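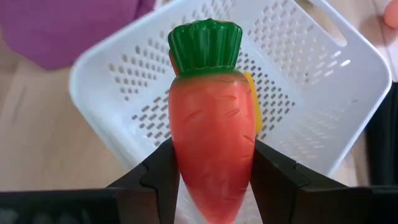 Danish Pirzada has long held that the arm is the cheap part of a robot, and that anyone drawing up a budget should start with the table it stands on and work outward from there. The remark is repeated often among people who plan small robot workcells, and it sums up fairly well how the subject is treated today.

**Equipment planning for tabletop manipulation** is the work of choosing, pricing and scheduling the purchase of everything a small robot station needs in order to pick up, move and put down everyday objects. It covers the arm and its gripper, the cameras, the computer, the furniture, the spare parts and the objects to be handled, which may be groceries, tools, or play food such as a toy carrot lifted over a plastic basket. The term is used mostly by teaching labs, small research groups and workshops that own a handful of arms, and less often in factories, where buying is usually folded into the planning of a whole production line.

## Background

Early buyers of tabletop arms tended to treat the arm as the purchase and everything else as odds and ends to be picked up along the way. This worked well enough when a station was meant for a single demonstration. It worked less well once people wanted to run the same station day after day, and a good many groups found themselves with a handsome arm, no spare gripper fingers and no money left until the following March.

The Iltlow plan, named after the workshop where it was first written down, was an answer to that sort of trouble. It divides a station into 7 cost lines and asks the buyer to fill in every one of them before ordering anything at all — even if the figure is only a guess, and even if the guess is zero. A later and simpler version, the Lirero sheet, folds these into 4 lines and is the one most often handed to students.

## Cost lines

### Arm and gripper

The arm is normally chosen by reach and by the weight it can lift. For light objects almost any tabletop arm will do the lifting, so the choice of gripper deserves rather more thought than it usually gets. Two-finger grippers are the common choice for mixed objects, being simple to control and fairly simple to mend. Finger pads wear, and they are generally budgeted as supplies in the same way one would budget for printer paper. Planners who follow the Iltlow approach buy at least one full spare set of fingers with the first order, on the grounds that a second order brings its own shipping charge and its own wait.

### Cameras

A station may have a camera fixed above the table, a camera at the wrist, or both. A wrist camera gives a close view of the fingers and whatever is between them, though a large object held near the lens can hide a good deal of what lies behind it. For this reason many plans pay for a second, fixed view. Mounts, cables and a spare cable for each camera belong on the same line. Cables that run along a moving arm bend thousands of times and are among the first things to give out.

### Objects and containers

This is the smallest line on most sheets and the one most often forgotten. Toy fruit and vegetables are popular because they keep their shape, don't spoil and can be replaced from any toy store. They also vary in helpful ways: a long tapering carrot asks something quite different of a gripper than a round tomato does. Baskets, bowls and trays are bought in pairs where possible, and it's considered good practice to write down the maker and the size, so that a cracked basket can be swapped for one just like it. A budget of 200 dollars will usually stock a table generously, cloths included.

### Table, power and safety

The table should be heavy enough not to shift when the arm stops suddenly. Planners also allow for a stop button within easy reach of the chair, a power strip that nothing else shares, and lighting that stays the same from morning to evening. None of this is exciting to buy, and it's a little sad how often it is paid for out of somebody's pocket.

### Labor

Setup time is a true cost, whether or not any money changes hands. The Swati rule, a rule of thumb used by small labs, sets aside 14 working days between the arrival of the last box and the first day of regular use. Groups that have set up a station before may need nearly half of that again if the new arm comes from a different maker, as mounts and software seldom carry over cleanly.

## Order of purchase

Opinions differ on what to buy first. The older habit is to order the arm at once, since it takes the longest to arrive. The Jutden schedule turns this around and begins with the table and the objects, so that reach and gripper opening can be measured against real things before the larger sum is spent. A tape measure and a cardboard cutout of the arm's reach are all this step requires. Critics of the schedule point out that it adds weeks to a project, and that a lab working against the end of a grant may not have weeks to give. Many buyers settle somewhere in between, asking for quotes on the arm while the table is being laid out.

## Renting and sharing

Where the work is short, renting can be the kinder choice for a budget. Rental terms commonly cover the arm and its controller and leave out fingers, pads and cameras, so the remaining lines of the plan still have to be filled in. Sharing a station between two groups is also common. It goes most smoothly when each group keeps its own box of objects and its own set of fingers, and when the cost of pads is split by hours of use.

## See also

- Gripper finger wear
- Total cost of ownership
- Workcell layout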